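Sorting the Sticks at Wistbridge
Posted 7/17/23 by Ayantu Alemayehu

Readers of this blog will be aware that the household craft cupboard is under review for the month of July. The present entry concerns sticks. It is the position of this household that sticks be stored by thickness and colour, and that the old Pondis tin be retired.

Floral cloth remains the approved sorting surface. Pale wood shows up well against it, dark wood better still.

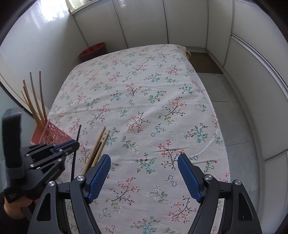
Dark and light sticks on the floral cloth.

Mulugeta Moges has submitted that the dark sticks should be kept with the light ones, as was the practice at our former flat. The submission was considered over tea and declined. Skewers are likewise to be filed on their own, having a point at one end and a habit of working through the side of a paper bag. A replacement order of 1000 skewers from Hendano is regarded, in hindsight, as excessive.

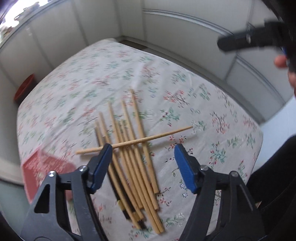 How should bare wooden sticks be stored over winter?
Keep them in a dry cupboard, in an open jar or a cloth bag, and well away from the kettle.

The matter of the glue drawer is held over to the next entry.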